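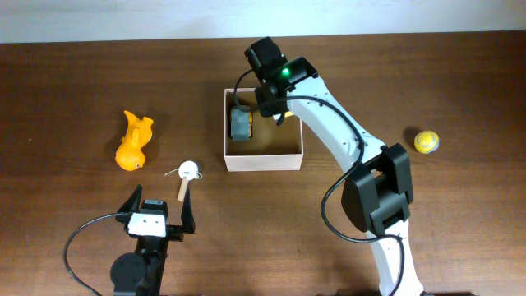 *Trevel Open Box on a brown tabletop, occupied.*

## Trevel Open Box

It's a cardboard box. It has no lid, and we've stopped apologizing for that. Lids are how a box of things you use becomes a box of things you moved here with.

The Trevel is for whatever is on the table at four in the afternoon and needs to be somewhere else by dinner. The walls are thin and straight, so it takes up hardly more room than what you put in it. It sits low enough that you can find the stapler without emptying everything out first.
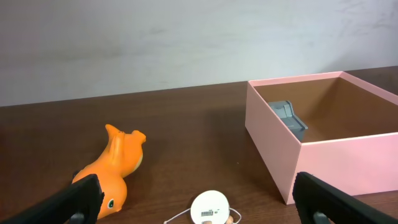 *Pink outside, plain brown inside. Orange animal still at large.*

We tested a stack of them at the Travurstead shop for most of November, mainly by refusing to tidy up any other way. They held toys, chargers, half a chess set and a great deal of mail.

Small round things with string attached are the real test of any storage system.

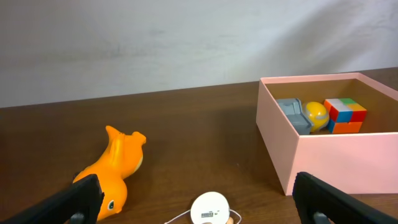

They roll off, they tie themselves to their neighbors, and they never stack. Drop them in last, string tucked under, and don't expect gratitude.

**Details**

- Item no. 2768
- Cardboard, open top
- Weight: 83 grams
- Ships flat, folds up without tape or glue
- Packed by Sembiring in cartons of 59 (the 60th didn't fit, and we've asked)

**Care:** Keep it dry. Wipe with a cloth if you must. A box that has met a full cup of coffee should be recycled.
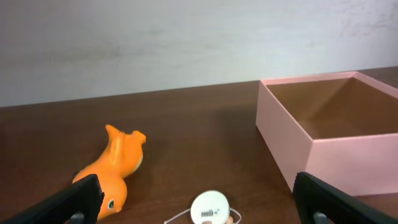 *Soft-pink walls beside a toy with a cream belly. Toy not included.*

**Goes with:** the Sterura shelf, which takes four across with a bit of nudging.

Orders over 600 boxes get a discount and a phone call from us, as we'd like to know what's going on over there.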